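The hand that learns on your wrist
16 August notes from the Drimmont shared workshop

The builder behind the Hikico project rents a desk at Drimmont, a members' workshop on the edge of Standstead. The project is a two-fingered home robot arm, and for most of this year the arm itself has stayed in its box.

"I bought the arm first and that was the wrong order," the builder says. "I had a machine and nothing to teach it with."

Work since March has gone into a sensor rig worn on the hand. It records how a person reaches, holds and lets go, while printed marker cubes give the position of each hand to an overhead camera. The first version was made from a Karaca kit and weighed nearly 900 grams. "You could wear it for ten minutes. Then your wrist dropped and all the recordings looked tired."

The present one is much lighter, after two rebuilds and a good deal of filing. The cable now runs back along the forearm, where it catches less. The cubes were reprinted on matt paper when the glossy ones threw back the ceiling lights.

The tasks are household ones: moving a vase, straightening a cloth, putting a cup on a shelf. There are 109 usable recordings so far. The builder wants 3000 before training anything serious, and expects that to take the winter.

"Vases are good practice. They're tall, they tip, and you tend to steady them with one hand while the other does the work."
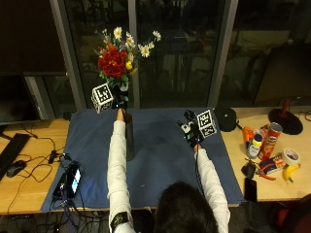 "I used to plan each movement beforehand, and it made me stiff. Now I just do the job as I would at home — slower, maybe, but the same job."

What remains is mostly dull. The clocks on the two hands drift apart over a long session, and the builder lines them up by eye afterwards. A new board should fix that, once it has been soldered.

"The arm comes out of the box after that. I've cleared a shelf for it."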